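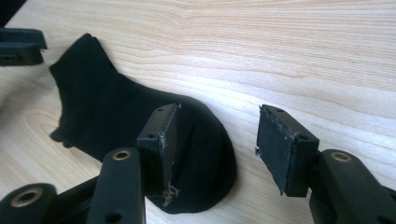

The workshop at Limville is up a flight of stairs that its members describe as "characterful". At the top, past a lathe under a bedsheet, is the bench where one of them has spent his evenings since January trying to get a machine to pair socks.

He would rather not be named. "My employer thinks I'm good at this sort of thing," he says. "I'd like that to last."

The project is called Troline, after nothing he can now remember. It has two grippers, and for the moment he works them by hand. Each squeeze and lift is recorded, and the recordings are meant to teach the arms what to do when they are finally bolted on. He has 128 so far. He was told he would want 900.

"You do get into a rhythm," he says. "Pick up sock. Put down sock. My mother asked what I'd been up to and I told her I'd been busy."

He chose socks because they looked easy. They are small, they don't break, and he had plenty. A black one turned out to be a poor place to start. "It's a black sock and black fingers. On the recording you get this dark lump having a sort of argument with itself. I should have bought yellow ones, but I'd already made the commitment to not spending money."

Money has gone on the linkages instead. The first set of arms pivoted on bare plastic and developed what he calls "a limp". The current ones have brass bushings at the joints, which he pressed in with a bench vice and a good deal of language. He is prouder of these than of anything the machine does.

The pads are another matter. He has glued them to the fingers 3 times with 3 different glues, and the edges still fray and lift. Bits of grey fluff hang off the corners. "People say, is that the sock coming apart? No, the sock's fine. The sock will outlive me."

Has he thought about a better material? He has a sheet of rubber on order from Tse, a small supplier in Lestton that answers emails when the mood takes it. The sheet cost £77. We agree not to work out how many socks that is.

As for when Troline will pair its first two unaided, he looks at the bench for a while.

"I've got the picking up," he says. "Knowing it's a sock, that's coming along. Then it has to find the other one, and I can't do that myself."

He goes back to the grippers. The bench is booked for a guitar repair at eight, and he wants another ten recordings before then.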